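Cloth folding from hand-held gripper demos: filtering result, comments wanted
Forum > Manipulation > Imitation learning

m_ansari
Posted 09:14

Writing up a short result on two-handed garment folding and would like it picked apart before it goes further. Demos are collected with a pair of hand-held grippers, wrist view only, no teleoperation. We recorded 1,000 demos on jackets and shirts. After the SLAM pass and a check on gripper width tracking, 961 were kept. The policy is a diffusion policy with a 2-step observation history, both wrist views as input, relative end-effector actions.

The question was whether the filtering matters. We trained once on everything and once on the kept set, same seeds, same number of gradient steps. The kept set does better on sleeves and shows no difference on the final fold. I had expected the reverse.

tarn_grid
Posted 09:41

Which failures did the filter remove? If they were mostly tracking loss close to the table, you have dropped the demos where the hands go low, and that is a particular part of the task. You would be comparing two data distributions and calling it data quality.

m_ansari
Posted 10:02

Mostly tracking loss, yes. It happens when the wrist view fills with cloth and there are too few features left to match. A plain dark backdrop does not help. We had black fabric clipped up behind the table, with big coloured cut-out letters on it, and the letters carry a fair share of the matches when the gripper is level.

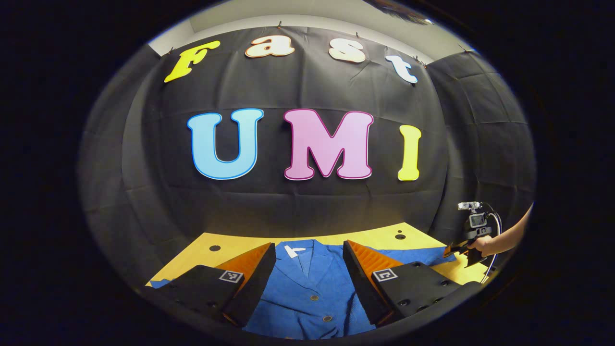

Once the gripper pitches down past the collar you lose the wall altogether and are left with the garment and whatever table is showing. A flat matte yellow top gives very little. The tags on the fingers are for width only and move with the gripper, so they are masked out before mapping.

To the distribution point: I compared the height histograms of the dropped and kept sets. The dropped set sits lower, but the overlap is large. I can't rule it out.

sikder_arif
Posted 10:30

Arif Sikder here, I did the Famidus runs last October. We saw the same thing and came to the opposite view. Resampling the kept set to match the height profile of the full set made the sleeve gain vanish. So I would say the filter does nothing useful by itself and you are seeing a change in where the policy spends its capacity.

m_ansari
Posted 10:48

Was that with both hands in one map, or mapped separately?

sikder_arif
Posted 10:55

Separately, then aligned afterwards.

m_ansari
Posted 11:10

Then I don't think the two are comparable. With separate maps the error between hands is a constant offset for each demo, and the filter never looks at it. Ours share a map, so a bad track in one hand shows up as a wrong relative pose between the hands. Sleeve folding needs that relative pose. The final fold is much more forgiving of it.

sikder_arif
Posted 11:26

Plausible, but you are inferring it from the outcome. Add noise to the relative pose in the kept set and see if sleeves drop. If they don't, the explanation is wrong.

ledico_user7
Posted 12:03

Seconding the noise test. Also, what garment split did you evaluate on? The Haque set has 7 jackets, all with buttons down the front, and policies latch on to the buttons as a landmark. We had one that folded a buttoned jacket well and did nothing sensible with a zipped one.

m_ansari
Posted 12:20

Held-out garments, both kinds. I have not broken the numbers down by fastening. Will do.

tarn_grid
Posted 12:37

I still want the height-matched control in the same table as the noise test. More seeds too. Sleeve success is noisy enough that one good run moves the mean.

trastard_dev
Posted 13:15

Side question: has anyone put texture on the table itself? We use a printed mat under the Trastard rig and tracking loss is rare, low hands included.

sikder_arif
Posted 13:22

Tried it. Tracking improves, then the policy does worse on a plain table unless you mix the two. Wouldn't do it for the whole set.

trastard_dev
Posted 13:40

We change mats between sessions and haven't seen that, though all our evaluation is on the same bench.

m_ansari
Posted 14:05

Plan is then: height-matched resample, relative pose noise at two levels, breakdown by fastening. Same training config throughout. Will post the table in this thread when the runs are in.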